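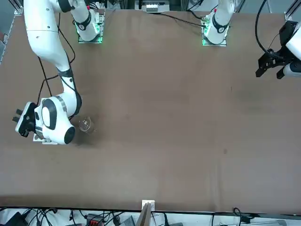
Filed under: Short Fiction > Sheds, Garages & Workshops

THE LEFT ONE

Gone ten and I still hadn't eaten. Keys to the Hillcombe unit due back in the morning, rent paid up to then and not an hour over, and two arms that wouldn't pass each other a cup.

That was all it had to do. Right arm picks up cup. Left arm takes cup. Nobody dies.

I'd told Trorkia it worked. In March I'd told them. Put it in writing, even, with a price at the bottom, 4000, half up front, and the 2000 had gone on the arms and then on soup. They wanted it for a tea room. An old station, built 1886, lovely tiles, a hatch in the wall where a pair of hands would come out and give you your drink. Children would love it, they said. I said yes, they would.

Attempt 13. Green lights on both. Right arm came down over the table like a heron, slow, slower, closed on nothing. Opened again. Thought about it.

"Left a bit," I said. To a machine. Out loud.

My brother was asleep on the coats by the door. He'd done the wiring, most of it, and he'd done it the way he does everything, fast and then lying down. I stepped over him for the torch. Checked the plugs. Checked the bracket. Checked the Jiang board, which was second hand and got hot if you so much as looked at it.

Fine. All of it fine. So it was me then. My numbers.

I sat on the floor and went back through them line by line. And there it was, half way down, a minus sign. One. I'd told the left arm that left was right, and it had belived me for three months.

Took the cup off. Washed it, don't know why. Sent the pair of them home to start clean, and the left one went down low and long over its side like a dog by a fire, and the other stayed standing.
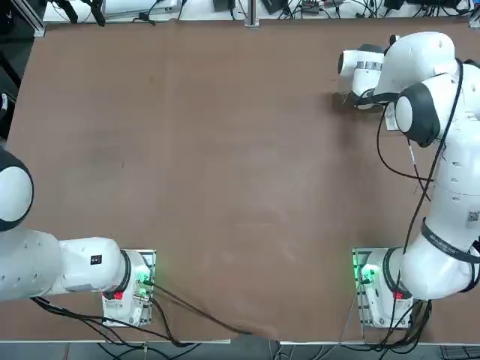 AFTER MIDNIGHT

Cup back. Lights off except the one over the sink. I didn't want to see it too well.

Go.

Right arm down. Closed. Had it. Lifted, and I wasn't breathing, and across came the left with its two black fingers open and it waited. I hadn't written a wait. I've been over the code since and there isnt one.

Then it took the cup.

"Did it do it?" said my brother, from the coats.

"Go back to sleep."

"Did it though?"

I ran it again so he could see. It dropped it.

COMMENTS

stidum_reader: Read this on the bus and missed my stop. Did they get the other 2000??

oldlathe: A minus sign. Lost a whole winter to one of those once. Wife still brings it up.

pennywort: liked the brother best. More of him please

oldlathe: Also who washes the cup. I would of washed the cup.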